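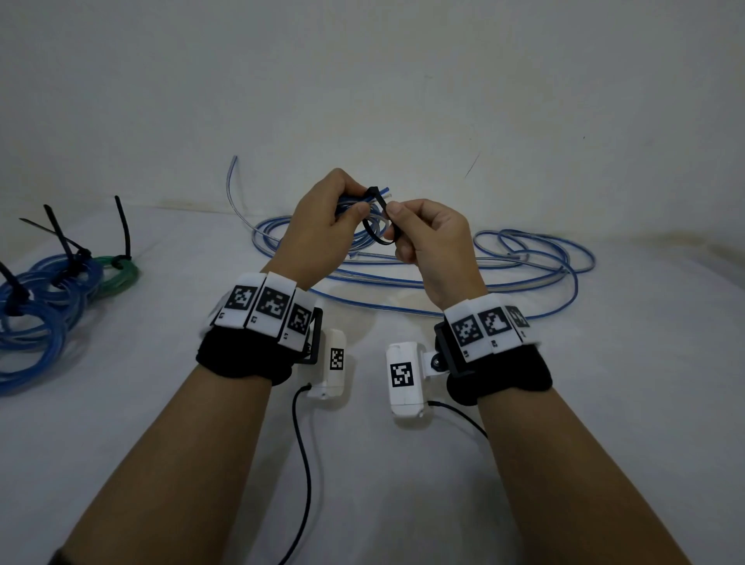 Solveig Lie would have us do away with cable ties altogether and go over to soft wraps, on the grounds that a tie pulled too hard puts a waist in the tubing, and she has the Ccori offcuts to prove it.

September 29, 2019. Tubing day, then, and a very pleasant one with the radio on. Blue and clear together in small bundles, black tie round the middle, tail pulled only until the tubes stop sliding about. I do take Solveig's point — the ones I did for Stuma were far too tight, and I was rather proud of them at the time! Cut lengths are 180 mm for the Clallon drawer. Nearly 1000 ties left in the big bag, so wraps can wait until December as far as I'm concerned. Elżbieta, the good snips are back on their hook, and thank you for the loan.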